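Vigilancia, metadatos y garantías – Apuntes del tema 2
Seminario de Libertades Públicas y Seguridad. Prof. Lucero Muñoz
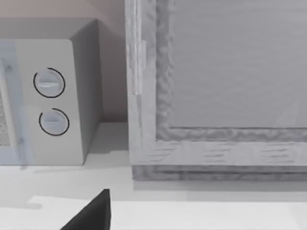

Última modificación: 02/02/2020

Empezamos con el tema que más me gusta de todo el curso (ya lo notaréis en clase, me paso siempre de hora). La pregunta de fondo es sencilla de formular y dificilísima de contestar: ¿hasta dónde puede un Estado guardar datos de personas que no son sospechosas de nada?

1. Contenido y metadatos

El contenido es lo que se dice en una llamada o se escribe en un mensaje. Los metadatos son todo lo demás: quién llama, a quién, desde dónde, cuánto dura. Durante años se les dio una protección menor, como si fueran el sobre de una carta. ¡Pero pensad en lo que cuenta un sobre cuando se guardan todos! Horarios, amistades, médico, sindicato, religión. Sushil Chaudhary lo llama «el diario que uno no sabe que escribe», y me parece una imagen estupenda.

2. El caso práctico: Cidley

Trabajaremos con el municipio de Cidley, que obliga a la operadora Sutard a conservar los registros de sus abonados. En el expediente constan 3.387 líneas afectadas y 70 solicitudes de acceso policial, solo 2 de ellas con autorización judicial previa. Leedlo entero, anexos incluidos – el segundo es una maravilla para discutir.

3. Las preguntas del juez

¿Hay una ley clara y accesible? ¿Se persigue un fin legítimo? ¿La medida es necesaria y proporcionada? Y una cuarta, que suele olvidarse en los exámenes: ¿quién controla el acceso, y cuándo? Un control posterior llega con los datos ya leídos. Bimla Bisht defiende que puede bastar en casos de urgencia; Ramesh Vashisht sostiene lo contrario, y con mucha fuerza.

4. Para la próxima sesión

Traed escrita una página a favor o en contra de la orden de Cidley. Seema Joshi moderará el debate y repartirá los turnos. Lectura obligatoria: el capítulo de Chaudhary sobre conservación de datos, hasta la página 100. Quien quiera seguir – ¡ojalá seáis muchos! – tiene en la carpeta compartida el comentario de Vashisht.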